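Thursday notebook, dye bench
25 March 2021

Long entry today, so get a cup of something. I finally have all the onion skin swatches rinsed and pinned up, and I want to write it down while I still remember which jar was which (the labels on the February batch washed clean off, and I have been sorry about it ever since).

Mayuree brought in a whole sack of yellow skins from the market, bless her, and I weighed out enough for four pots. Same wool in all of them, the Grelar two-ply, scoured last week and mordanted with alum. Pot one simmered for an hour, pot two I let go most of the afternoon, and three and four got a splash of iron water at the end. Pot two is lovely! A deep coppery orange, just a little redder than the old reference skein in the drawer. The iron pots went olive, as they should, though four came out blotchy on one side where I crowded the skein against the wall of the pot. My own fault, I was talking to Wiroj and forgot to turn it.
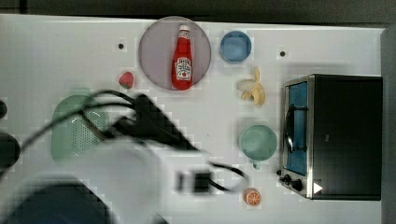

White tabletop with the ketchup bottle, blue bowl, strawberry and banana.

Now, about the rinse. Hildegard asked me again whether we really need five rinses, and I went back through the older notebook to see what we did with the Grutitz order. We did five there too, and the last one still ran faintly yellow. I tried a teaspoon of the Aerts wool soap in the third rinse this time and the fourth came up nearly clear, so I would like to try that again before I say anything firm. If anyone else has a skein going this week, please do the same and write the color of the water next to your initials. A word like "weak tea" is plenty.
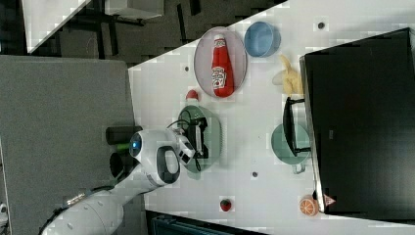 Over the green plate.

The wash fastness strips are another matter. I stitched each sample to a bit of white cotton, as Chanida showed me, and strip 2616 left a pale peach stain on the cotton after a warm wash. The others hardly marked it. I suspect I was stingy with the alum on that one, as I remember scraping the bottom of the tub, and Nipon has promised to reorder from Punirent along with more cotton tape.
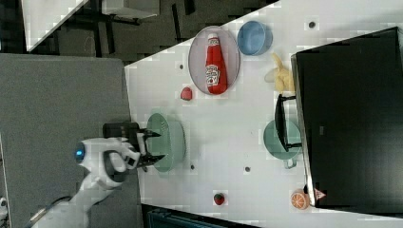
For the light test I have wound all four colors on cards and covered half of each with foil. They are in the south window behind the drying rack, and I will leave them up to 10 weeks. Please don't move them to water the geranium, just reach over!

Next time: wider pot for the iron, fresh alum, and save some of the red skins separately. Mayuree thinks they give a greener olive and I would love to see it. The leftover bath from pot two is in the lidded bucket under the sink, still quite strong, if anybody has a bit of silk they want to try.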